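Rinora Tenant Help Desk
Ticket: Washbasin on second floor, slow drain and dark specks coming back
Category: Bathroom / Plumbing
Building: Godwood
Opened by: Vesela Stoyanova
Assigned to: Živko Janevski
Status: Closed
Period: May 2025

Message from tenant

Good morning. I write about the washbasin in the bathroom of my apartment. Two problems, and I do not know if they are one problem or two.

First, the water goes down slowly. When I wash my hands it is fine, but when I fill the basin halfway and lift the stopper, it takes a very long time, and at the end there is a sound like somebody drinking the last of a glass with a straw.

Second, small dark specks appear in the basin. I clean them in the evening and in the morning they are there again, mostly near the stopper. They look like coffee grounds. I must say clearly that I do not pour coffee in the bathroom. I asked the other person who lives here and the answer was also no.

I moved in last December and there was no such thing until this spring. I have not used any chemical product, because the house rules on your page say we should ask before.

Please tell me what I should do.
Vesela Stoyanova

Reply from help desk

Dear Vesela,

Thank you for the message, and thank you for not using the chemical. Before I come I would like to know a few things, so that I bring the correct parts.

Do the specks come also when you did not open the faucet at all? Or only after water has been running?
If you press one speck with your finger, does it break and make a smear, or does it stay hard like sand?
Does the stopper in your basin lift with a rod behind the faucet, or do you push it with a finger?
Is the bathtub slow too?

Please also send one picture of the basin as it is, before you wipe it.

Živko Janevski

Message from tenant

Dear Živko, my answers are in the same order.

I am not sure about the first. I will test it tonight.
It makes a smear, dark brown, nearly black. It is soft, a little greasy. Not like sand.
I push it with a finger. It clicks.
The bathtub is good.

I put the picture now. I did not wipe anything, only the cloths are on the side where I always leave them.

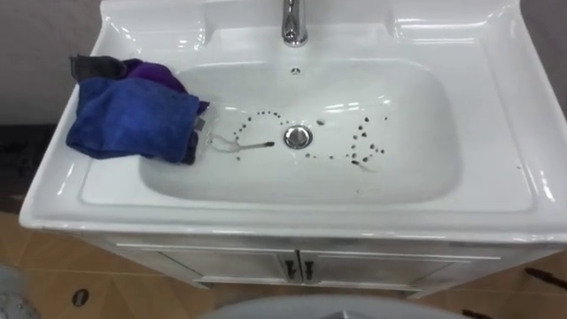

Attachment 1, added by tenant: basin before wiping, specks on both sides of the stopper and a thin strand on the left.

About the strand: I noticed it only when I looked at the picture bigger. It is pale, like thread. I do not know if it comes from the drain or from a cloth. I left it there in case it is important for you.

Vesela

Reply from help desk

Dear Vesela,

The picture is useful. The specks are close to the stopper and there are some larger drops with them, so together with what you say about the smear, my first idea is the black deposit that grows inside the drain, under the stopper. It is soap, toothpaste and skin grease, and when the drain is slow the water can push small pieces back up. But I do not want to decide this from one picture. A worn rubber part in the faucet can also give black bits, and these also can make a smear.

The strand I cannot judge. It can be thread from a cloth. Please take it out with paper and put it in the trash, do not rinse it down.

So we do two tests, and they cost nothing.

Test A. Wipe the basin completely. Before bed, lay a piece of white kitchen paper over the stopper, and do not open the faucet until morning. Look at the paper on both sides.

Test B. Next day, hold a clean white cup under the faucet and fill it, first with cold water and then with hot. Let it stand for five minutes each time. Look at the bottom of the cup.

Write here what you see, also if you see nothing.

Živko

Message from tenant

Test A is done. The paper was clean on both sides in the morning. No specks.

Test B is done. Cold water: clean. Hot water: clean. I repeated the hot water one more time to be careful -- also clean.

Then I made a test which you did not ask for, I hope it is fine. I filled the basin with water up to about the half, opened the stopper and waited until all was gone. After this I had specks around the stopper, not many, maybe ten. So it seems they come when the basin empties.

The strand is in the trash.

Vesela

Reply from help desk

Your own test was the best of the three. The water from the faucet is clean, so we leave the faucet alone. The dirt is in the drain.

You can try the first cleaning by yourself, if you wish. If you prefer to wait for me, this is also no problem, but I have no free time for a visit before next week.

Steps:

1. Put on rubber gloves. Have an old toothbrush and a small bowl ready.
2. Open the stopper, so it stands up. Turn it to the left by hand. On this model it unscrews. Do not use pliers, the chrome will scratch.
3. Put the stopper in the bowl with warm water and dish soap. Brush the underside and the thread.
4. With paper, take out what you can reach from the drain opening. Do not push it down.
5. Brush also the overflow hole in the back wall, as deep as the toothbrush goes. The same deposit often sits in there and people forget it.
6. Screw the stopper back, only with fingers. Run hot water from the faucet for five minutes. Please do not pour boiling water from a kettle, the trap under the basin is plastic.

Živko

Message from tenant

I did all the steps except that step 2 took me a long time. The stopper did not want to turn. I used a rubber glove that was dry and then it moved.

Under the stopper it was quite terrible. Black, soft, and with hair in it. I did not take a picture of this, you will excuse me. From the overflow hole came also some black water when I brushed.

Result: the specks are much less. I filled and emptied the basin again and saw two or three. But the drain is still slow. I measured with the phone: 50 seconds from half full until empty. I do not know what is normal.

Vesela

Reply from help desk

For this basin, half full, I would expect 21 seconds or less. So there is still something lower, most likely in the trap. This part I will do. Please clear the space under the basin and leave an old towel there.

Živko

Visit note (Ž. Janevski)

Trap removed and emptied over bucket. Thick deposit on the lower bend, opening narrowed to less than half. One small plastic cap, probably from a toothpaste tube, was stuck across the outlet. Trap brushed and rinsed. The seal on the upper nut was flat and hard, replaced with a new one from the Mladenović box in the van. Overflow channel flushed with a hose from the top, black water for a short time and then clear.

Test after assembly: half basin emptied in 7 seconds, no sound at the end. Filled and emptied again, no specks. Dry paper held around both nuts, no leak. Plastic cap given to tenant.

Message from tenant

It is one week now. No specks at all and the water goes down fast. I check the nuts with paper every second day as you showed me, and it is dry.

One question before you close. My neighbor from Pistville Street, who has the same kind of basin, wants to know how often the stopper should be cleaned.

Thank you for your patience with my long messages.
Vesela

Reply from help desk

Once a month is enough for two people. With long hair in the house, every two weeks -- stopper and overflow hole together. If the stopper is hard to turn, put a very little silicone grease on the thread, no cooking oil.

I close the ticket. If the specks return, please answer on this same page and it will open again by itself.

Živko Janevski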